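Ticket: Gripper sizing in simulation, hold on purchase request
Opened 7/19/25

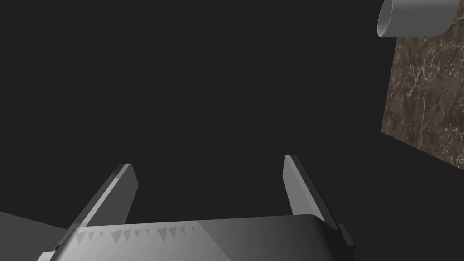 Simulated wrist view, fingers open, nothing held. Brown marble panel and pale gray cylinder at right.

Project: Cleritz cell, budget planning
Requested by: Stumanex, equipment planning
Priority: medium

Problem
The purchase request lists 6 parallel grippers from Brosevance. The sim model we were given uses a 180 mm stroke. The quote is for the 43 mm version. Grasp results from the sim can't be used to justify the quoted part until the two match.

Steps taken
1. Reloaded the gripper model from the vendor package. Stroke unchanged.
2. Checked unit scale on import. Set to 1000, correct for meters to millimeters.
3. Compared part numbers. The quote and the model file differ in the last two characters.
4. Checked the wrist camera view. Palm and both fingers render, and the palm fills most of the bottom of the view. A wide palm will limit approach angles near the panel. Logged separately under mounting.

Cause
Wrong variant in the vendor package. No fault in the simulator.

Action
Asked Brosevance for the 43 mm model and a revised quote with the wide version as an option. Dimitrov handles integration and wants the flange drawing before quoting adapter plates, so that line stays blank in the budget.

Spare fingertips are not in the request. Add them as their own line so they don't come out of the maintenance budget.

Status: waiting on vendor. Do not release the purchase order.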